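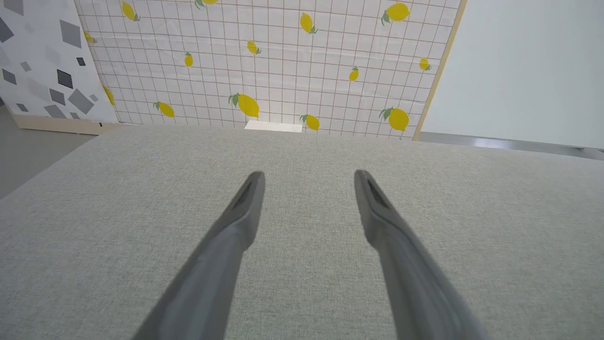

Take the river side, Miyuki Ichikawa wrote to me under the last entry, the hill side has no shade until the evening and you will give up before October.

September, 9:40 p.m. | by Tatsuya Noguchi
Search this diary Go

I took the river side. It is longer than the bus by 27 minutes, and I was home at ten past seven with a stone in my left shoe. This is the third week that I walk from work. I still don't like the part behind Atwood Street, where the sidewalk stops and begins again on the other side, but after the bridge it is very pleasant. The water is low and smells a little.

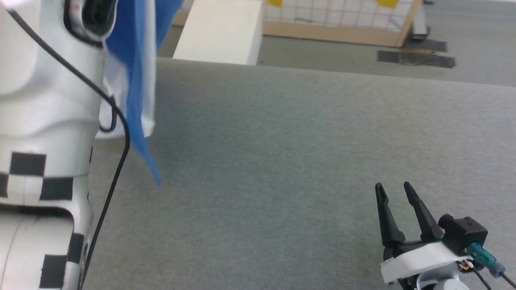
Blue cloth over the gray table, September.

On the bridge I met Ewan. He walked with me as far as the bakery and explained that my shoes are wrong, too flat and too thin. I bought them only in spring, so I was a little offended. Then I bought two rolls and ate one before my door.

My knees are tired, but I fell asleep on the sofa for 18 minutes and woke up in a good mood. Tomorrow rain is expected. I will look for the old umbrella tonight, I believe it is behind the suitcases.

Filed under: Walking, Small things, Evenings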